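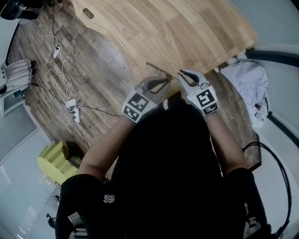

Glasses on the table at Cullholm, January

Hello Meenakshi,

You asked for a page on how the spectacles project is getting on, so I've made myself a coffee and I'm having a go at it before the afternoon lot come in.

The table first, as you paid for it! It's the light wood one made of joined blocks, with the scooped edge and the groove running along it, and I'm very fond of it already. Glasses show up nicely against the wood, even thin dark frames, and those are the ones we kept losing on the old grey worktop. I've asked Kuusk for a price on a second one. They said they'd ring back and they haven't, so I'll chase.

On the numbers, we've sorted 1000 pairs since the grant started, against the 2000 we promised you by the end. I'd hoped to be a bit further along, but the boxes from Nandier came three weeks late and half of them were sunglasses (lovely, some of them, but no use to us). Of the pairs we've done, 38 need a new screw or nose pad and are waiting in a tray by the window. The rest have been checked, cleaned and labelled with their strength.

We've changed how we work a little. Each pair now goes down on the table by itself, gets picked up by the frame and never by the lenses, and gets looked over before anyone reaches for the next. It sounds slow – and it was, the first week – but there are far fewer smudges to go back to.

Money is fine. I've spent a bit more than planned on cloths and a bit less on cases, as Notau let us have theirs at the school rate. The receipts are in the blue folder whenever you want them.

Next month I'd like to get the repair tray emptied and try the evening session, 15 places to begin with. Could you let me know if the leftover travel money can go towards the second table?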